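Garage and outbuilding winter check, with my comments

I do this every October, usually on a Sunday, with a mug of tea going cold on the chest freezer. It started as a scribble on the back of a seed packet and it's grown a bit since then! A few people at the Flundport allotments asked for a copy, so I've typed it up with my grumbles left in. Tick things off as you go, skip what you haven't got.

1. Roof and gutters
Gutters cleared: yes, and what a mess. Moss, a tennis ball, half a bird's nest.
Downpipe running freely: yes, tested with a watering can.
Felt lifting anywhere: slight lift on the back corner, nailed down, will look again after the first gale.
Comment: please have someone hold the ladder. I did it alone one year and spent a very long quarter of an hour hugging the fascia.

2. Doors and locks
Main door closes without a shove: no. It swells every autumn and I plane it every spring, and we go on like this.
Hinges oiled: yes.
Padlock turns: yes, after a squirt of graphite. (Oil gums up in the cold, I've gone off it for locks.)
Spare key where it should be: no. Found in my gardening coat.

3. Electrics
RCD test button trips: yes.
Sockets free of cracks and scorch marks: yes.
Extension lead fully unwound before use: it is now. I'd been running the heater off a half-coiled reel, which is a daft thing to do, as the coil can get hot enough to melt. Please don't copy me.
Bulb over the bench: flickering, replaced.
Comment: anything beyond looking and pressing the test button, I ring an electrician. Same goes for you, I hope.

4. Heater
Nothing within arm's reach of it: moved two boxes of Christmas things and a deckchair.
Guard fitted and firm: yes.
Tip-over switch works: yes.
Comment: mine is an 800 watt thing and it takes the edge off, no more than that. I wear a hat.

5. Rubber, seals and folds
This is the section I always used to skip, and it's the one I'd now do first. Bottom seal on the door, washers on the outside tap, the rubber boots on the trailer coupling, the hose on the wet vac. Bend each one gently and look down into the folds, where the cracks like to begin.
Door seal: perished at one end, new strip ordered from Kovwood.
Tap washer: fine.
Coupling boot: a bit stiff, wiped clean, one more winter in it.
Vac hose: fine.

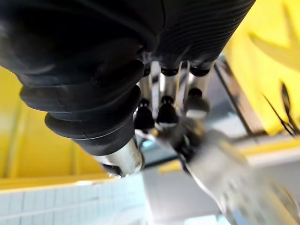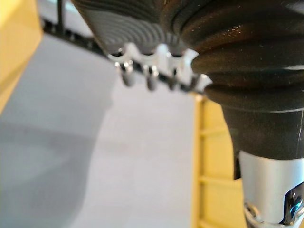

Grooves and ridges, those are what want the time and the torch.

A reply came in from Vlachopoulos on the allotment page, and I've put it in whole: I'd add a line about what you wipe the rubber with. I used white spirit on my door seal for years and wondered why it kept going tacky. Warm water with a drop of washing-up liquid does the job, then dry it properly and rub in a little silicone grease. My current strip has lasted far better. Also, check the seal with the door shut and a torch on the floor outside, after dark. Any light coming in is a mouse's front door.

Well, I tried the torch trick and there was a gap I could have posted a letter through. So that's been added:
Torch test with door shut: failed, to be repeated once the new strip is on.

6. Fuel, paint and chemicals
Petrol can sealed and away from the heater: yes.
Old petrol got rid of properly: took it to the tip at Trarnitz, rang first, they only take it on certain days.
Paint tins upright and lids tapped down: mostly. One had glued itself to the shelf.
Slug pellets and weedkiller up high: yes, with labels still readable.
Oily rags: hung outside flat to dry, never left in a heap. They can heat up and catch all by themselves.

7. Fire and first aid
Extinguisher needle in the green: yes.
Way to it clear: no, the bicycle was in front. Bicycle moved.
Plasters in the tin: one left, and it had cartoon dinosaurs on it. Restocked.
Eye wash in date: no. Binned, new bottle on the list.

8. Floor
Trip hazards: rake, naturally.
Damp patches: one by the back wall, chalked round the edge so I can tell if it's growing.

Still to do: door seal, eye wash, second look at the roof felt, plane the door (spring, as ever).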